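October 9, 2022

I have finally, finally gotten serious about the bedroom, and I'm so happy about it that you're all getting a post. (The kitchen post is still coming, I promise!)

It started with the sheets. We'd been sleeping on the same tired patterned set since we moved to Maldale, and last week I pulled everything off, stuffed it in the wash and stood there looking at a bare mattress thinking, okay, what would I love to climb into? The answer was plain. No stripes, no leaves, no little anchors. Just one big calm off-white sheet. I found mine at Saavedra, the linen place behind the post office, for 50 dollars, and it feels wonderful, soft but with a bit of weight to it.

And then the headboard! Gray, upholstered, with those tall vertical channels I've been drooling over for months. I was sure gray would make the room gloomy. It does the opposite, I think, next to the off-white. I went back and forth between this one and a flat linen one from Brollent for at least 20 evenings, and I'm so glad the channels won.

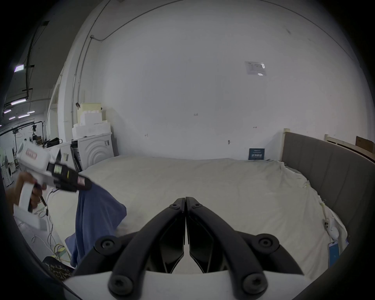
*Off-white sheet, gray channels, blue cloth over the side. Wrinkles included.*

About those wrinkles. My friend Nahuel Palma irons his sheets, all of them, and I admire him enormously, but I'm never going to do it. What I do now is shake the sheet out hard, hang it up right away, and pull it tight at the corners when I make the bed. It takes around 5 minutes and then it rumples again by lunchtime, and I like it rumpled!

I'm also completely sold on blue in here. Blue against off-white and gray makes me think of the beach in October, when it's too cold to swim and you go anyway. I've got my eye on a throw from Rarnska in a deep, slightly dusty blue, and maybe two pillowcases to go with it if I behave myself this month.

Still to do: curtains (help!), a lamp that doesn't buzz, and the drawer of mystery chargers. If you have curtain opinions, long or short, lined or not, leave them in the comments. I'm measuring the window tomorrow.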